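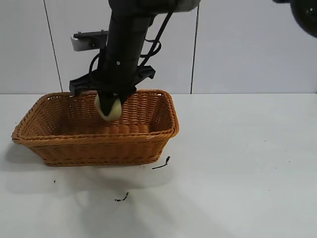

O cesto de vime veio comigo na mudança e passou anos sem função certa. Já guardou correspondência, já guardou novelos de lã, e durante um inverno inteiro ficou em cima do frigorífico com um pano por cima. Em setembro resolvi que ia para a cozinha, para as batatas e as cebolas, e que desta vez ficava lá.

O problema era antigo. Eu comprava as batatas em saco de plástico, deixava o saco fechado no armário de baixo e esquecia-me dele. Quando o abria, metade já tinha grelos. O armário fica ao lado do forno, apanha calor e não tem ventilação nenhuma. Um cesto aberto resolve uma parte disso, porque o ar passa pelos lados. A outra parte é a luz, e aí tive de pensar no sítio.

Medi a prateleira da despensa: 40 centímetros de fundo, o cesto cabe no sentido do comprimento e sobra espaço para a mão. Fica no escuro quando a porta está fechada. As cebolas acabaram por ir para outro lado, numa taça de barro que comprei na feira de Wedcombe, porque li em vários sítios que não convém guardá-las junto das batatas. Não fiz a experiência, limitei-me a separá-las.

Antes de pôr o cesto ao serviço, limpei-o. Foi assim:

Primeiro virei-o ao contrário e bati no fundo com a mão. Sai sempre mais lixo do que se espera – terra seca, fiapos, bocadinhos de casca.
Depois passei uma escova de dentes velha entre as tiras, no sentido da trama, com mais atenção ao rebordo.
A seguir um pano húmido com uma gota de detergente, e outro pano só com água.
Por fim, secar à sombra. Deixei-o de um dia para o outro.

Uso o detergente Eltelis, que é o que há cá em casa. Qualquer um suave serve. Forrei o fundo com papel de embrulho castanho, que troco quando está sujo.

Quanto à quantidade, já não encho o cesto. Com 16 batatas médias tenho para a semana e ainda consigo ver as do fundo. Quando trago mais do que isso, volto ao mesmo erro de antes: uso as de cima e as outras ficam esquecidas. As que vêm com pele muito fina, das novas, como-as primeiro.

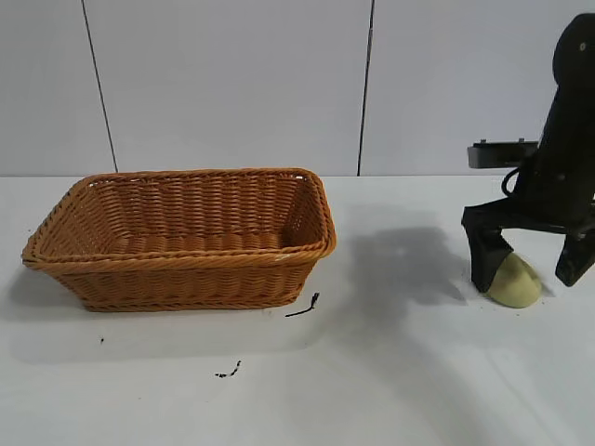
O cesto vazio na mesa branca, de rebordo grosso e entrançado.

Uma nota sobre a mesa. Um tampo branco é prático para este tipo de trabalho porque mostra tudo, e também é cansativo pela mesma razão. Qualquer migalha escura se vê. Passo um pano seco antes do húmido, senão a terra espalha-se e fica uma mancha cinzenta que obriga a limpar duas vezes.

Ainda me falta tratar do segundo cesto, mais pequeno, da marca Lapiņa, que tem uma asa a desfazer-se. Já tentei cola branca e durou 9 dias. Agora penso em amarrar as pontas com ráfia e cortar o excesso. Se correr bem, fica para os alhos. Se não correr, vai para a varanda com as molas da roupa, onde ninguém pega nele pela asa.

O saco de plástico do armário foi para o lixo e o espaço ficou para os tabuleiros do forno, que até aqui estavam de pé atrás da porta – e caíam.

Arquivado em: Casa e cozinha, Arrumações

Pesquisar neste blogue
Escreva e prima Enter

Contacto | © Blogue Dino | Voltar ao topo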